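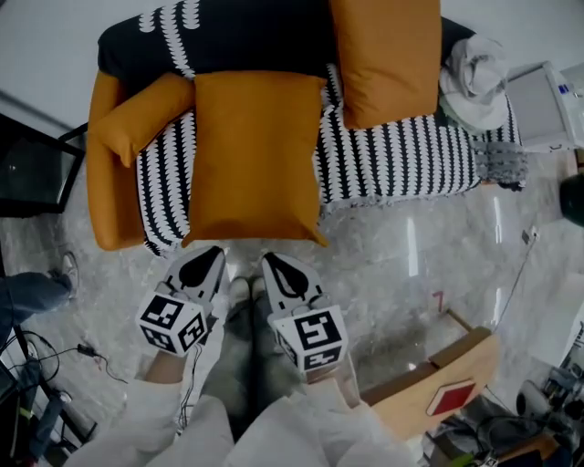

Jaltero Handheld Gripper Pair

The Jaltero is a pair of handheld gripper fingers for recording two-handed manipulation demonstrations without a robot in the room. The operator holds one in each hand and does the task. A head-mounted camera records the view, and the marker cubes behind the fingertips give the position and orientation of each gripper in that view. The recordings are converted to gripper trajectories and used to train a policy for a two-arm robot.

The pair is made by Brilholm and was developed with the Biwott group, who use it for work on soft household goods: cushions, throws, blankets, towels. This page covers the hardware, the recording method and what the group has found so far. Ordering notes are near the end.

What comes in the set

Left and right gripper, each with a tapered tip, a dark contact pad and a marker cube already fitted
Head mount for the camera
Cables and a belt clip
Calibration board
Spare pads
Recording and conversion software (Fillberg), on a download link

The camera and the recording computer are not included. Most labs already have something suitable, and the software notes list the models we have tested.

How recording works

The operator puts on the head mount, clips the cables to the belt and holds both grippers up in front of the camera until the software reports that it has found both cubes. After that the recording is started from the computer or by a second person. We suggest having a second person for the first few sessions, mainly to watch the live marker view and to reset the objects.

Each cube carries a different pattern on each face, so the software knows which side it is looking at and which hand it belongs to. One clearly visible face is enough for a pose. With more faces in view the estimate is steadier, particularly in rotation about the line of sight. When a cube is hidden, for example when a hand goes behind a cushion, the software fills short gaps and flags long ones. Flagged sections can be cut or kept. The Biwott group cuts them.

Because the camera moves with the head, the gripper poses are first worked out relative to the camera and then moved into a fixed room frame using background features. Large plain floors with strong reflections are the hardest case for this step, as a reflection shifts when the head moves and can be picked up as a feature. Fillberg has a floor mask setting that leaves the floor out of the background tracking. Turn it on for marble, polished tile and varnished wood.

Results with soft furnishings

Zineb Helmy and Faraji Muriithi ran the main study. Operators recorded more than 3,000 demonstrations of tidying tasks on sofas and armchairs: straightening a throw, squaring a blanket on a seat, moving a cushion to a corner, folding a small piece of fabric and setting it down. The same tasks were also recorded by teleoperating the robot directly, for comparison.

The handheld recordings were faster to collect. Operators found the fabric tasks much easier with the grippers in their hands, and they made fewer abandoned attempts. Policies trained on the handheld data did better on throws and blankets than policies trained on the teleoperated data. On cushions there was little difference between the 2 methods.

Mixing the data helped in one case only, blankets with a heavy fringe. The handheld operators tended to pull fast at the end of a move and the robot could not follow at that speed. Adding a small share of teleoperated recordings slowed the policy down at the right point. Slowing the handheld recordings in software gave nearly the same benefit, and this is what the group does now.

Two things did not work well. Fabrics with a dense, high-contrast repeating print were sometimes picked up as candidate markers, and although the decoder rejected nearly all of them, the search took longer and frames were dropped. Restricting the search area around the last known cube position fixed most of this and is now the default in Fillberg. The second problem was reach. People lean over a low seat and get their arms into positions that the robot arms could not copy from a fixed base. Haf Kneath added a reach check that runs right after each recording, so the operator finds out while the objects are still set up and can repeat it.

The study did not look at rigid objects, drawers or anything with liquids. We have had good reports from users working on those but have no numbers to give.

Setting up a room

Route the cables down the body and behind the operator. A cable hanging in front of the hands will get caught in fabric sooner or later. Keep spare equipment on stands or against a wall, and leave enough floor to step sideways along the furniture.

Light matters more than room size. The cubes have a matte finish but will still wash out if a lamp is directly overhead. Indirect daylight is good. If the sun moves onto the work area during a session, close a blind and recalibrate.

Allow 10 minutes for calibration the first time. Repeat it whenever the camera has been taken off the head mount.

Care and replacement parts

Wipe the cubes with a dry cloth. Don't use alcohol on them — it lifts the print. Pads wear at the tip first and should be changed when fabric starts to slip. A cube that has been dropped should be checked against the calibration board before it is used again, even if there is no visible damage.

Tips and cubes are replaced as one part. The left and right parts are not interchangeable.

Ordering

Sets are built to order and shipped from the Brilholm workshop. The current batch goes out in July. Universities can borrow a set before buying; ask Neema Mabula about loan dates. For questions about the software or about converting older recordings, write to Mwende Mwaipopo and include a short sample file if you can.

10 shares | 2 comments

Related items
Jaltero spare pads
Head mount with side cable exit
Calibration board, large
Fillberg release notes
Loan sets for universities

Contact | © Brilholm | Back to top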